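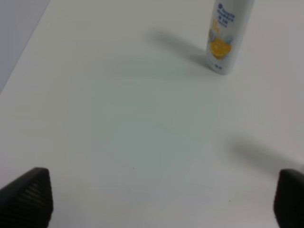
Veltia Cue Light System – Desk Unit and Outstations

February 2020 | Posted by Hollmann Stage Equipment

The Veltia is a wired cue light system for small and mid-sized theatres, studio spaces and touring productions. It gives the deputy stage manager visual standby and go signals to each cueing position, with acknowledgement from the operator at the far end. It replaces the Rilside desk, which we no longer sell but still repair.

Desk unit

The standard desk has 4 channels, each with its own standby and go buttons. A master pair on the right operates any channels assigned to it, so that a lighting and fly cue can be given together. Assignment is by toggle switch above each channel. There is no menu and no display.

When standby is pressed, the red lamp flashes at both desk and outstation until the operator acknowledges, then stays steady. Go extinguishes red and lights green for as long as the button is held. A latching go is available on any channel by moving an internal link, which should be done with the supply disconnected.

Desk lamps can be dimmed from a single rotary control. The lowest setting is still readable in a blackout but will not spill on to the prompt book. 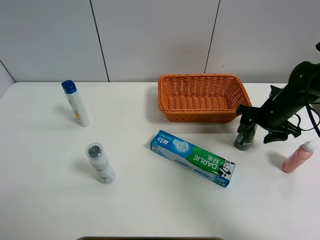
Outstations are supplied separately. Each has a red lamp, a green lamp and an acknowledge button in a folded steel case, with a hanging bracket that accepts a standard hook clamp. A brightness switch on the rear gives two levels: high for fly floors and loading areas, low for wings and onstage positions. The low setting should be used wherever the unit might be in the audience's sightline.

Lamps are LED throughout and are not user replaceable. Sounders are not fitted.

Cabling

The system runs on ordinary three-pin XLR microphone cable. Outstations may be daisy-chained on one channel, in which case any of them can acknowledge for the whole chain. If you need a separate acknowledgement from each position, use a separate channel. Do not connect outstations to a line carrying phantom power.

Specification

Channels: 4
Maximum outstations per desk: 14
Supply to outstations: 27 V DC from desk
Desk width: 36 cm
Connectors: XLR-3, female at desk
Mains inlet: IEC, lockable
Finish: matt black

Supplied with the desk: mains lead, channel label strips and printed manual. Outstations, hook clamps and signal cable are ordered separately.

Rilside outstations will work with the Veltia desk, but the acknowledge button needs rewiring first. We can do this at our Plistley workshop, or send the drawing on request. Orders for the rack-mounted desk open in April.

This website uses cookies to remember your basket and to count visits. Accept | Manage settings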